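When a Robot Hand Will Not Let Go

Broltside Science Pages for Young Readers
July 6, 2023

A robot hand has two main jobs. It must close on an object, and it must open again. Most people think the closing part is hard and the opening part is easy. Engineers at the Brakarard workshop found a fault in the opening part. These pages explain what the fault was, how it was found, and what was changed.

Words used in this explainer

Joint: a place where a robot can bend or turn, like your elbow or your knuckle.
Motor: a machine that uses electricity to make something move.
Sensor: a part that measures something, such as a push, a position or a temperature.
Controller: the small computer that tells the motors what to do.
Fault: a problem inside a machine that makes it work the wrong way.

What the robot was doing

The robot is called Rero. It has two arms, and each arm ends in a hand with fingers. Rero was practicing with objects that stand on a table. For each object, one hand takes hold, keeps hold for 10 seconds, and then opens. The arm moves back only after the hand has opened. The other hand waits nearby, in case the object needs to be steadied or passed across.

Vases are useful practice objects. A vase has a narrow neck and a wide body, so the fingers cannot all close by the same amount. Some fingers reach the surface early and some reach it late. The controller has to stop each finger at the right moment.

How a finger knows when to stop

Hold a pencil. You stop squeezing when your skin feels the pencil pressing back. Rero's fingers do not have skin that feels. The controller measures the electric current in each finger motor. Current is the flow of electricity. When a finger moves through empty air, its motor needs only a little current. When the finger meets something solid, the motor has to work harder and the current goes up. The controller sees the rise and stops the finger.

Each finger also has a position sensor. It reports how far the finger is bent. On Rero, 0 means fully open and 100 means fully closed. The controller checks both numbers, the current and the position, many times every second.

What went wrong

During one practice run, the hold time ended and the controller told the hand to open. The fingers did not open. The motors were switched on and the current was high, but the position of one finger stayed at 91. The other fingers had opened a little and then stopped as well.

The controller then made a second mistake. It had a rule that said, "If the current is high, the finger is touching an object." The current was high. The controller decided that the hand was still gripping, and it sent a small extra squeeze to keep the object from falling. It did this 2 times before a person pressed the stop button.

The stop button cut the power to both arms. Rero's arms have brakes in the joints, so they stayed where they were and did not drop. The hand stayed closed. An engineer opened it with a release tool, one finger at a time. The vase had a scratch on the neck. No person was hurt.

Finding the cause

The engineers did not guess. They tested one part at a time.

First they tested the motors with the fingers disconnected. All of the motors turned in both directions.

Next they tested the cable that runs along the arm to the hand. A damaged cable can lose signals when it bends. They bent it slowly and watched the signals. None were lost.

Then they opened the hand. Inside each finger is a thin cord called a tendon. Your own fingers have tendons too. When the motor pulls the tendon, the finger closes. When the motor lets the tendon out, a spring pushes the finger open. In one finger the tendon had slipped off its pulley, a small wheel that guides it, and had become wedged beside the wheel. The motor could not let the tendon out. The spring was too weak to free it.

The other fingers had stopped for a different reason. The controller was written to open all the fingers together. When one could not move, it held the rest in place.

Why the rule was wrong

High current can mean more than one thing. It can mean that a finger is pushing on an object. It can also mean that a part is jammed. If the controller looks only at the current, the two cases look the same.

The direction of movement tells them apart. A finger that meets an object is closing. A finger that draws high current while it is trying to open has probably jammed. The controller already had this information. The rule did not use it.

What was changed

A guard was added beside each pulley. It is a small curved piece that keeps the tendon on the wheel.

The rule was rewritten. If a finger has been told to open and its position does not change, the controller turns off that finger's motor and shows a warning. It does not squeeze again.

Each finger can now open by itself. One jammed finger no longer holds the others.

The new rule was tested 50 times with a finger blocked on purpose. The controller turned off the motor every time.

The engineers also wrote down the fault in a shared record called the Avcı log. Each entry lists what the robot was doing, what was measured, and what was repaired. If the same fault appears on another machine, the people working on it can read the entry first.

Safety rules for people near a robot arm

Stay outside the marked work area while the power is on.
Know where the stop button is before the robot starts.
Do not pull an object out of a robot hand. The hand may close.
A robot that is standing still may still be switched on. Ask an adult in charge before going near it.

Try it yourself

Tie a piece of string to a strip of thin cardboard and run it over an empty thread spool held on a pencil. Pull the string and the cardboard bends. Let go and it springs back. Now slide the string off the side of the spool, so that it pinches between the spool and your finger, and try again. Compare how the cardboard moves each time.
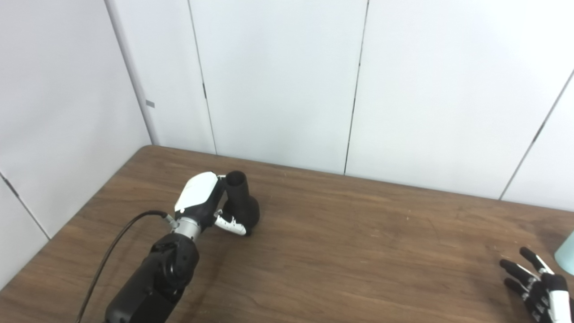 A robot hand gripping a black vase-shaped object by its neck and upper body.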